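About Ruseo

Our story, our people, and how we work

Ruseo packs things for other people. If you have ever opened a gift basket, a craft kit, a classroom activity box or a bag of party favors and wondered who put all those odd little pieces together, there's a fair chance it was somebody very much like us, standing at a bench with a list taped up at eye level. We take in loose goods from makers and shops, sort them, bag them, box them and send them back out the door looking like they were always meant to be together.

We began in one rented unit on the Gallegos side of the rail line, with two benches, a tape gun that stuck in humid weather and a single customer who sold decorated fruit bowls. That customer is still with us, we're happy to say, and so are several of the people who packed the first order. Today there are 118 of us, split between the old Gallegos building (it has been painted since, and the roof is much better) and our newer building in Altard, where we moved the larger orders once we ran out of places to put pallets.

How the robots came in

For most of our life everything was done by hand, and a good deal of it still is. Ours is fiddly work. A carton of identical bottles is easy for a machine, but we almost never get a carton of identical bottles. We get soft things, round things, things in slippery bags, things that look the same until you turn them over, and very often all of them in the same order. For years every salesman who came through the door took one look at our benches and talked to us about conveyor belts instead.

What changed our minds was our own people's wrists and shoulders. Packing season used to run from July straight through to the holidays, and by the end of it there were ice packs in the break room freezer where the popsicles should have been. We asked everyone at both sites which jobs they would gladly never do again, and the answers came back long and very frank. Reaching into a deep tote and pulling out one piece at a time was at the top. Turning bags so the seal faced the right way was close behind.

So we started a small program, which we named Bestell, in a corner of the Altard building. Bestell is where two-armed robot stations learn to handle mixed goods on a tabletop, and where our packers learn to run them. It began with two people from the benches and one from maintenance, and it has grown since into a proper department with its own door and, after some lobbying, its own coffee maker. 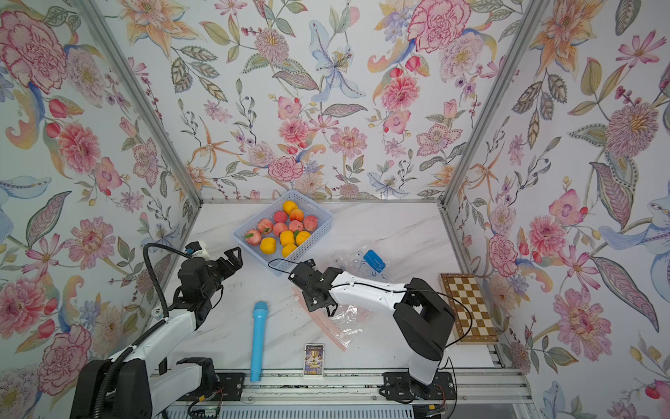

We want to be plain about the pace of it, for anyone who has seen the glossy videos. A packer with a few years behind her can clear a mixed tote while carrying on a conversation about her daughter's softball team. The arms are slower, and they have to be taught each new sort of object with a great deal of patience. Clear bags are hard for them. Anything glossy is hard. We have had whole afternoons go by on a single stubborn item, with three grown adults cheering when it finally went where it was supposed to go.

What it has changed for the people here

When we announced Bestell, we made a promise in the lunchroom, and we wrote it down and hung it by the time clock: no one at Ruseo loses a job to a machine that they helped teach. It's still hanging there. Everyone who works on Bestell came from our own floor, and every one of them was trained during paid hours. The course takes 60 hours and is spread out over several weeks, so that nobody has to give up evenings or find a sitter. So far 21 of our packers have finished it.

Their work looks different now. A station operator sets out the goods, starts the arms, watches the first few tries and steps in when something goes sideways. Operators also keep a notebook at each station, and those notebooks have turned out to be some of the most valuable things we own — years of knowing how a thing wants to be picked up, written down for the first time. We pay operators more than bench packers, as we should, and we let people go back to the benches if they find they don't care for it. A few have, and they were welcomed back with no fuss at all.

There have been bumps. Some folks missed the talk at the benches when they moved over, so we put the stations closer together and turned them to face one another. The first schedule had operators on their feet too long, and they told us so, and now there are stools. We still hold an open meeting at each site every month where anybody can say what isn't working.

Working with us

If you have something that needs sorting, bagging or boxing, large order or small, please get in touch with either building. We ask for a sample of everything that goes in the kit, and we'll pack one by hand and send it back to you before we quote a price. Visitors are welcome at Altard by appointment, and the front desk has a pot on most mornings.

Page last updated 10/05/2020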